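Workshop tips: sharing a flower bench with a pair of arms

More small workshops that make up artificial flower arrangements are putting robot arms on the bench. The tips below come from one of them, the making-up room at Nellov, where people had always done every stem by hand. Most apply to any bench where the fiddly, repeated part of a job is passed to a machine and the rest stays with the people.

Sort stems before the shift

Arms are slow at untangling. A person can shake a bundle apart in a few seconds, so do that first and lay out only what the next bouquet needs. Straighten bent wires over the edge of the bench. Snip off any loose threads and moulding tags, as these catch on fingers and grippers alike.

We used to open a box of 100 stems and work straight from it. Now one person opens boxes and sorts for the first hour, and the job rotates. If you don't rotate it, the same person ends up with sore thumbs by July.

Keep stem lengths the same

Pick one length for the main flowers and one for the fillers and stick to them. Ours are cut on a stop block screwed to the side bench. Hand workers will forgive a stem that is too short and push it in anyway. The arms won't, and you will be called over to sort it out.

Watch the wrist view for colour only

The small screen by the bench shows what the wrist camera gets. Close up to something, it goes to a wash of amber, orange and brown with no edges in it, and new starters tend to think it has broken. Leave it alone and look at the bench itself. If the blur stays after the arm has moved back, wipe the lens with a dry lint-free cloth. Don't use window spray.

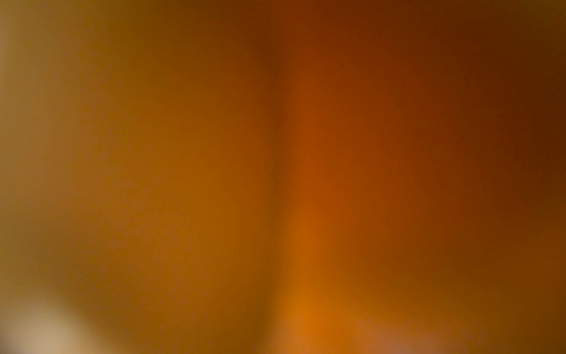 Wipe down little and often

Artificial flowers shed. You get fluff, bits of glitter from the Christmas lines, and fine dust from the boxes. A soft paintbrush is better than a duster for getting into joints and along a rail. Brush towards you and catch the bits in a dustpan. Keep damp cloths well away from boards, wires and vents.

Do this with the power off and the arms parked. We do it at 10 in the morning and again at 3, and it takes less time than one stuck stem.

Give people a proper second bench

When the arms came in, we lost the best-lit part of the room. For the first few weeks the hand finishers were working at a folding table by the door, which was a mistake and caused more bad feeling than the machines did. If you are planning a change like this, set up the people's bench first. Ours is now 80 cm high with a rubber mat in front, and there is a lamp at each end.

Agree who does what

Write it on a card and pin it up. Ours says:

Arms: picking up and holding single stems, placing the large heads.
People: sorting, cutting, fluffing out petals, ribbon, checking, packing.
Either: fillers and greenery, depending on the order.

The card has changed four times. Fluffing was tried on the arms and given back. The Poulain order, which was 2000 table posies all alike, suited them well. Wedding work for Ilitz has stayed with hand finishers because every one is different and the customer sends photos back.

Lay large heads where you can see them

Peonies and other big blooms squash easily and don't always spring back. Keep them off the pile and away from the small roses. If a petal does get creased, hold it over the steam from a kettle for a moment and press it flat between finger and thumb. Test a spare first, as some cheap dyes run. 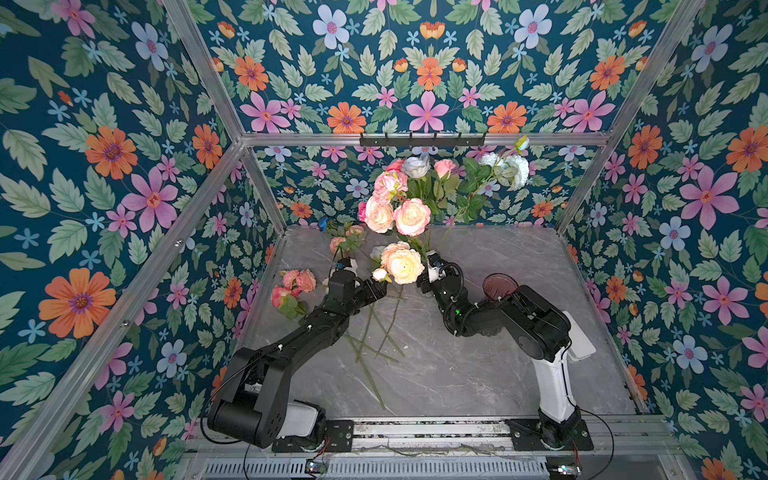 Both arms at the marble-patterned top, with the big peony between them and loose stems underneath.

Take breaks from watching

Keeping an eye on the arms is tiring in a different way from making up. People told us they went home with stiff necks and felt they had done nothing all day. We now limit a watching turn to 60 minutes, then swap to ribbon or packing. Put a stool there, but one without a back, so you get up now and again.

Keep your hand in

Everyone here still makes up two full bouquets a week from start to finish. It keeps the speed up, and it means a late order can go out when the arms are switched off. New starters learn by hand first and go on the arms after that.

Storage

Leftover stems go in Bukix tubs, one colour to a tub, heads up. Label the end as well as the lid. Don't store them on a windowsill, as the pinks fade first and then won't match the next box.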